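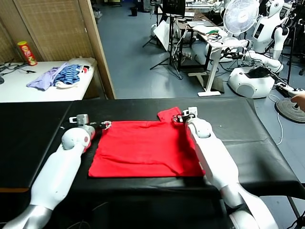 Right gripper holding the folded corner of a red cloth, left gripper at the other upper corner.

Teaching a Two-Armed Robot to Fold Laundry by Remote Control

By Agustina Lucero
Filed under: Teleoperation, Getting Started

I get more mail about folding than about everything else on this site put together, and I understand why. Folding looks so easy when your own two hands do it (mine have been folding towels since I was tall enough to reach the dryer), and then you sit down at the controls for the first time and spend ten minutes chasing one corner across a table. Please don't be discouraged! It gets better quickly, and with a little care over the setup your first afternoon can give you recordings you'll want to keep.

I'm assuming your arms are mounted and calibrated, that your controllers are paired, and that you can already move both grippers around in the air without bumping them together. If you're still at the stage before that, Bautista Cáceres wrote up our pairing and calibration routine in March, and you should go through it first and come back.

What you'll need

A two-armed robot with grippers that open and close from the controllers
A table with some give in its surface
One towel or other plain rectangle of cloth
Two or three T-shirts, soft and not too thin
A head camera, plus wrist cameras if you have them
A second person for resets, if you can talk someone into it

Setting up the table

A soft surface really does make a difference. On a hard tabletop the fingertips have to come down at exactly the right height to get under a hem, and a few millimeters too low means a nasty scrape or a safety stop. With padding you can press down gently, close the fingers, and come up with fabric most of the time. I like a dark surface with a bright garment on it, too, as it's much easier on the eyes after the first hour.

Put the middle of the cloth where both arms can reach the far corners with their elbows still a bit bent. Test this before you record anything. Drive the left gripper to the far left corner, then the right gripper to the far right, and if either arm is stretched out straight, pull the cloth toward the robot and try again. Once you've found the spot, leave the table alone for the rest of the session – we once had ours creep forward bit by bit over a morning, and Eulalia Quezada had to throw out 24 recordings where the arm couldn't get to the collar.

Start with a rectangle

I know you want to get to the shirts. Do the rectangle first anyway! It has four corners, the front is the same as the back, and you can learn the feel of the controllers without worrying about sleeves.

1. Bring both arms to the ready position, grippers open, and start the recording only when they're still.

2. Lower both grippers to the two far corners. Come in from slightly outside the cloth, so the fingers slide under the edge as they close.

3. Close one gripper, lift it an inch or so, and look. If the corner has come up as a nice little flap, close the other one. If you've missed, open, back off, and go again. There's no need to stop the recording for one miss.

4. Raise both corners together and carry them toward the near edge. Go slower than feels natural. Cloth trails behind the grippers, and if you hurry, the far half swings and lands in a heap.

5. Lay the corners down just short of the near edge, open both grippers, and pull straight up. Pulling away sideways drags the top layer along with you, and you'll see a lovely fold turn into a crooked one right at the end.

6. Return to ready, wait a moment, and stop the recording.

Do this until it's boring. For me that took most of an afternoon, and for Rajkumari Sandhu, who joined our Ovport group after years of sewing, it took less than an hour and I was terribly jealous.

Moving on to T-shirts

Lay the shirt flat with the collar away from the robot. We fold the sleeves in first, one at a time, then bring the long sides toward the middle, and then fold the bottom up to the collar. There are plenty of other good ways to fold a shirt, and any of them will do, but pick one and have every operator use it. If one of you begins with the left sleeve and another with the hem, the robot sees two different answers to the same starting view, and what you get out of training can be a strange hesitation between the two.

The sleeves are mostly a one-handed job. Let the working gripper take the sleeve at the cuff and lay it across the body, and keep the other gripper low and close by, ready to hold the shirt in place if it starts to slide. Beginners tend to park the idle arm far off to the side, and then it has a long trip back every single time.

The bottom hem is where most people get into trouble. When it hangs past the front of the table you'll be tempted to grab it from below, and with most wrists that's an awkward reach. Pinch it where it crosses the edge instead, lift, and bring it up onto the table before the second gripper comes in to help.

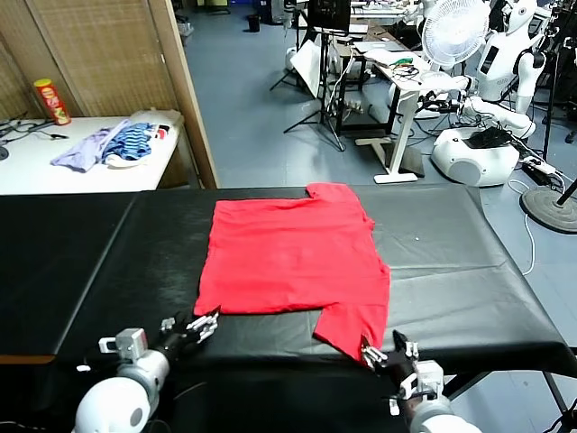 How many demonstrations should I record before I try training?

Plan on a few hundred good ones for a single garment and a single folding style. Our first T-shirt model that folded start to finish was trained on 331 recordings, and the Nerkberg set, which covers several garments and all of our operators, has grown to 2916. If you have fewer than that, train anyway and see what it does, as an early model will show you which part of the fold needs more recordings.

Varying the start

A robot that has only ever seen a perfectly flat, perfectly centered shirt will be lost the first time it meets a rumpled one. So once your basic folds are steady, begin to mix things up. Shift the shirt a hand's width to one side. Turn it a little. Leave a wrinkle across the chest, or start with one sleeve tucked under the body. We keep a list of nine starting arrangements taped beside the operator's chair and go down it in order, which saves everybody from having to be creative late in the day.

Do keep the changes modest at first. A shirt balled up in a pile is a different task altogether, with a lot of searching for edges, and I'd record it separately under its own name.

Mistakes worth keeping

Dropped corners, crooked folds that you then straighten, a sleeve that slips out and gets picked up again – keep all of these, so long as you finish the fold properly. The robot is going to make the same slips and it needs to have seen the way back. The ones I delete are those where I gave up, where somebody's hand came in to help, or where I sat with the arms frozen while answering a question from across the room (I do this constantly, and Benjamín Barrientos has started waiting until my arms are back at ready before he speaks to me).

Write a word or two of notes right after each recording while you remember it. "Slip, recovered" or "bad hem" is plenty.

Looking after the operator

Your shoulders will tire before the robot does. Rest your elbows on something if your controllers allow it, stand up between batches, and trade places with your partner every half hour or so. I can spot the recordings I made when I was worn out just from how the grippers wobble on the approach, and a short break with a cup of tea would have given me better ones.

When you've finished for the day, play back the first recording and the last one side by side before you shut everything down. Check that the camera hasn't been nudged, that both grippers show up in the log, and that the shirt begins in the part of the table you meant it to. If something's off, mark the batch now, and sort it out in the morning with fresh eyes.

Next in this series: folding pants, and what to do about drawstrings.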